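Home | Diary | Archive | Contact

Hernwood Seed Library, Office Diary
May 2020

The office opened at the usual hour. Correspondence was dealt with first. Sixty requests for seed had arrived since the last entry, most of them for beans and squash, and a smaller number for the Karon tomato, of which the library holds very little. It was decided to limit the Karon to one packet per household until the August harvest can be assessed. A notice to this effect will be placed on the request form.

The germination trial for the Moussa pea was closed this morning. Of 102 seeds sown on damp paper, almost 60 had sprouted. The result is below the standard the library sets for general distribution. The lot will be kept for growing out and will be marked accordingly in the register. The two older lots of the same variety have been withdrawn.

Packing continued after lunch. Members are reminded that orders are filled by date of receipt and that the office is unable to set packets aside by telephone. Envelopes remain in short supply. An order for more was placed with Skanutier last week, and no delivery date has been given. Until it comes, larger seed will be sent in folded paper, with the variety and year written on the outside.

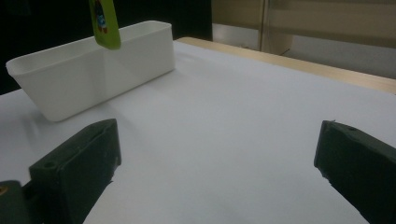
The limit on tomatoes is fair enough, wrote Ismail Tawfik in the afternoon mail, but a household that returned seed last fall ought to be served before one that did not. He asked that the rule be looked at again before the form is changed. His letter was read in full and has been placed with the papers for the next meeting. The present rule makes no such distinction, and it will stand until the members have had the chance to discuss it.

The cold room was checked at three o'clock. The door seal on the north side is worn and will need to be replaced before summer. Corn and onion seed were moved to the inner shelves in the meantime. The register was brought up to date as far as the letter M.

Outgoing mail: 25 parcels. Postage was entered in the cash book. The heading for the spring newsletter is still to be approved, and the article on saving lettuce seed has been returned to its author for shortening.

Office closed at half past five.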